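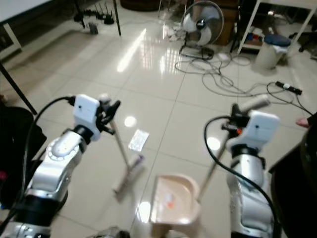
Broom and dustpan, light tile floor.

Ladusero Craft Room: Your Questions

Last updated Wednesday, July 31, 2019

Hi! I get a lot of the same emails, so I finally sat down and wrote the answers out in one place. If yours isn't covered, write to me anyway. I answer most evenings once dinner is cleared up.

Where are you, exactly?

266 Soken Street, upstairs from the fabric store. The door is on the side, in the alley, and it's green. People walk past it all the time and end up in the fabric store asking for me (they're very nice about it, but please don't). If the map on your phone sends you to Soken Court, that's the other side of the creek and you've gone too far.

What is it?

A shared room for people who make things and don't have space to do it at home. It's 700 square feet with big tables, decent light and a sink with a clay trap. I started it after my own dining table disappeared under papier-mâché for the third winter running and my family staged a small protest. You pay by the month and come when you like during open hours.

How much does it cost?

$49 a month. That covers table time, a shelf for your projects, and anything in the shared cupboard: brushes, masking tape, sandpaper, glue, scissors that were sharp once. Paint and clay are your own to bring, or you can buy them from me at what I paid. I don't do day passes. I tried them for a summer and spent the whole time doing change.

When are you open?

Tuesday through Saturday, ten to eight. We close for the last week of November so I can do the craft fair in Mollel, and I'm not going to pretend I'll be checking email that week.

Do I need to know what I'm doing?

Nope! We have a retired sign painter who can do a perfect circle freehand, and we have people who haven't held a brush since third grade, and they all share the same tables. I'm happy to help you get going, though I'm only really good at paper and paint. For anything clay, come on a Thursday when Thanakorn Thepsuriya is in. He taught me everything I know about glaze and he's much more patient than I am.
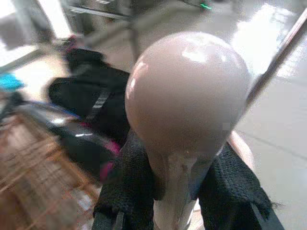
Painting rounded things is the question I get more than any other, so let me have a go at it here. You want several thin coats, and you want something to hold the piece by that you don't mind leaving bare. On the mauve bulb the round part has a lovely shine, but look down at the neck and the color goes thin and streaky with paler patches showing through. Necks and stems do this to everybody. I do mine first, with a smaller brush, let that sit overnight and then go on to the big round bit. Sand very lightly between coats if you have the patience (I usually don't). And please don't try to fix a streak while it's still tacky — you'll drag the whole thing and say words.

Can I use spray paint?

Outside on the back landing, yes, with the cardboard booth. Not inside, even with the windows open, even if it's just a quick one. The fabric store ceiling is right under us and smells travel in both directions.

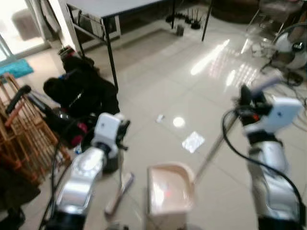

Pale pink dustpan, long silver pole.

Who does the cleaning?

You do your table, I do everything else. Scrape it, wipe it, sweep under it. Glitter people, you know who you are, and I love you, but it's two passes for you. Rinse clay off your tools in the bucket before they go anywhere near the sink. The plumber's bill last year is the reason my prices went up.

Where do I throw things out?

Paper and cardboard go in the blue bin on the landing. Anything with paint on it goes in the regular trash. Leftover liquid paint should never go down the drain! Put the lid back on and leave it on the swap shelf, where somebody always wants it.

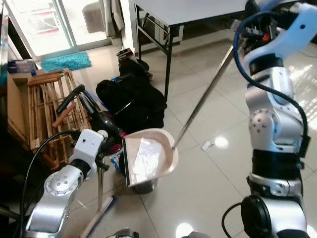 Crumpled clear plastic bag in the dustpan.

Can I bring my kids?

Yes, from age eight up, as long as you're staying too. Under that I'd say come to the family morning, first Saturday of the month. It's loud and there's a lot of orange paint and I have a great time.

Do you have a kiln?

Not here. Thanakorn drives a load over to the Rallosus Pottery every second Friday and they fire it for us, so your things have to be bone dry and on the marked shelf by Thursday night. It's paid by weight. If a piece blows up it blows up, and I can't refund you for that, although I will be sad with you.

How do I join?

Send me an email with your name and what you'd like to make. I keep the group small and there's sometimes a wait, and right now there are four people on the list, so I'd guess you'd be in by the fall. Parking is free on Soken after six, by the way. Before that use the lot behind the bank.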